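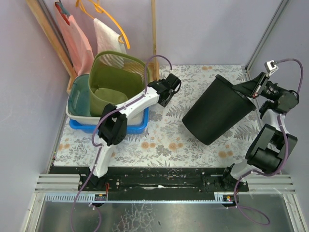

The right arm has the black bin by its rim, with the left arm over the middle of the sheeting.

Getting two arms to share one workspace without a fight
Posted 1/12/20

I've had a bunch of emails asking how I keep my two arms from running into each other, so I'm finally writing the whole thing down. This is the software side only. If you need help bolting things to a rail or crimping connectors, my older posts cover that (and my crimping has not improved).

The short version: one planner for both arms, a simple lock on the middle of the table, and a separate step that checks whatever the gripper is holding. I run it all on top of Jolleo, a small scheduler I started in August, but you can copy the ideas into whatever you're already using.

Step 1. Put both arms in one model

My first try had two planners, one per arm, each treating the other arm as a box that sat still. Don't do that! The box is always in the wrong place by the time the plan runs. Load both arms into a single robot description, measured from the same zero point. I use the middle of the front rail as zero because both bases mount to it and it's easy to find again.

Then add the walls. I have three of them plus a couple of posts, and I model every one as a plain block, a bit fatter than the real thing. Fat blocks cost you a little reach in the back corners and I have never missed it.

Step 2. Split the table into zones

I use three: left, right and shared. Each arm can enter its own side whenever it likes. The shared zone has a lock, and an arm has to ask for the lock before any part of it crosses the line. I mean any part. I only checked the fingertips at first, and the elbow would happily swing over the border while the gripper stayed home.

The settings I ended up with:

shared_zone_lock: on
check_links: all
lock_timeout: 15 seconds
planner_tries: 6

If an arm waits longer than the timeout, it backs up to its parked pose and asks again. That one rule got rid of nearly all my deadlocks.

Step 3. Tell the planner what you're holding

This is the part that people skip, me included. Once the gripper closes on something big, the arm's shape has changed. A bin held by the rim sticks out way past the fingers, and the planner has no idea unless you attach it to the wrist in the model.

For the bin I attach a plain cylinder, a little wider than the rim all the way down. The real one narrows slightly toward the base, but I don't bother with the taper. What does matter is the tilt. When you grab a rim from one side the thing rarely hangs straight, so I read the angle after the grasp closes and rotate the cylinder to match before I plan the next move.

Baskets are harder. Mesh sides confuse my depth filter, which sees whatever is behind the holes and decides the wall of the basket isn't there. My fix is dumb but it works: if I find a rim, I fill in everything under it as solid. Stacked baskets get treated as one lump until one of them has been lifted clear.

Step 4. Mind the cables

Camera cables don't show up in most robot models – the planner will twist a wrist all the way around and feel great about it. I cap the wrist rotation in software, well short of the mechanical limit, and I add a cost for every bit of twist away from neutral. Leave some slack low down near the base too, and check the loop at both ends of the travel before you trust a long run.

Step 5. Replay before you run

Wanda Sadowski talked me into this one and she was right. Every plan goes through a replay at quarter speed in the viewer, both arms together, with the held object attached. I wrote a little script that plans 300 random pairs of moves and logs the closest distance between any two links. Run it overnight and sort by distance, then go look at the worst ones. Mine were nearly all the same case: left forearm stretched over the baskets while the right arm came back with something long.

If your log is full of near misses in one spot, grow the shared zone there. Don't fiddle with the planner first, you'll lose a weekend.

A few odds and ends

If both arms freeze right after startup, check that they aren't both parked inside the shared zone. Error 593 in Jolleo means an object is still attached in the model after the gripper opened. Call detach and then replan.

The script and my config are in the Skilton folder on the downloads page. Next up I want to get the hangers working, and thin curved plastic is giving my grasp detector a hard time, so send me anything that's worked for you.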